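Neighborhood Help > Events & Outings > Robots, Gadgets & Demos > Hands-on table at an open day, what do I put on it?

mossyporch

I somehow said yes to running a table at the Jotwood open day in January and I need some practical help from people who've done this kind of thing before! The theme is robots and automation, and most of the tables will be stuff you look at. Mine is supposed to be the one where people get to try something.

The idea came from a visit I went on with Clillo, who run home demos of hand-held grippers. It wasn't in a showroom or anything like that, it was in a regular house with regular household stuff all over the place, and I liked it way more than the trade show kind of demo where everything is a wooden cube. The job was picking up trash. Candy wrappers, scraps, torn packaging, all of it going into a big plastic basin. Sounds like nothing, right? I was hopeless at it. I'd squeeze the gripper shut and the wrapper would just slide off and sit there looking at me. The guide did one after another without even slowing down her sentence.

So I want that, on a table, for kids and grownups both. I have 32 people signed up for my slot so far and 2 grippers on loan, and the slot runs an hour. What I can't work out is

- what kind of trash to bring (real? clean? fake?)
- how long to give each person
- whether to have a basin like theirs or a box, or what
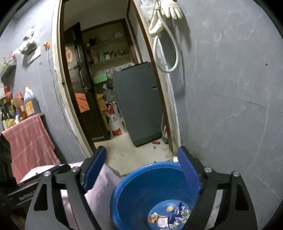 dunlin_on_a_wire

Do the math on your hour first. 32 people on 2 grippers is 16 turns each, so even with zero changeover you're under four minutes a turn, and there's never zero changeover. I'd go with two minutes and a kitchen timer that everybody can hear. We ran a claw thing at a school night and the first kid had it for eleven minutes because none of us wanted to be the bad guy. Timer's the bad guy. Works great.

For trash I'd say clean wrappers only. Wash out anything that had chocolate in it and let it dry overnight. Mix the sizes up. Big chip bags are easy wins for the little ones, and the twisty candy kind are mean. Put a few flat things in too, like the card off a pack of batteries. Flat stuff lying on a hard table is close to impossible, so lay down a towel or a folded sheet and people can push into it a bit to get under the edge.

Basin over box. Low sides. If the sides are tall, small kids have to lift the gripper up to their chin and they drop it all.

yesterdaysbread

just use cotton balls and call it a day, no one is going to care that its not real trash. also get a tablecloth

kettlefield

I went to one of the Clillo home visits as well, so I'll chime in, though I liked it for slightly different reasons than you did.

I'm going to disagree with the cotton balls. They're too easy! You close the gripper and you've got one, every time, and after three of them you're bored. A crumpled wrapper is interesting because it springs back open, and the shiny ones slip. That's the whole point of the visit as far as I was concerned. You come away understanding why a machine that can weld a car door has trouble with a gum wrapper. If your table can get that across, you've done better than most open days I've been dragged to.

I would go for a proper mess, too. Ours was the messy version, brown stains on the cloth and bits of paper stuck in with the wrappers, and it changed how everybody in the group moved. People got careful. They started going for one piece at a time and planning which one to take off the top so the rest wouldn't roll. With a tidy row of trash nobody plans a thing.
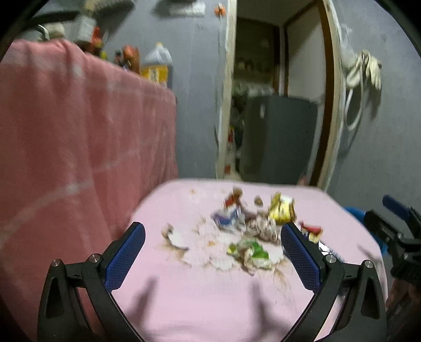
You obviously can't bring food goo to a public event, but you could fake it. Damp paper towel torn up small works, with some cold tea on it for color. I tried it at my kitchen counter after the visit (yes, I have that kind of evening) and it sticks to itself just enough to be annoying. Lay a plastic sheet under your cloth, bring a second cloth, and swap halfway through. Keep a dry pile on the other side for anyone who doesn't want to go near it.

A few other things I wrote down afterward:

Let people hold the gripper and just open and close it for a bit before they go near the pile. Our group skipped that and the first few turns were a waste.

Tell them to come in from straight above for loose stuff and from the side for anything standing up. I was coming in at a slant every time and just pushing the pile away from me.

Don't keep score by number of pieces. People will grab for the big easy ones and leave the rest. I'd do it by "clear this corner" or something like it.

Wipe down the finger pads between turns. If they've got any texture to them, the grooves hold on to crumbs.

One more, on signage. There was a Herkura booth at a different event I went to and they had a poster saying 393 hours of this and 4,000 of that, and I couldn't tell you now what either number was for. I walked right past it. What I remember is the table where I got to try something. So if you've only got time to do one, skip the poster and cut up more wrappers. Start saving them now, you'll need more than you think, and ask the neighbors for their chip bags.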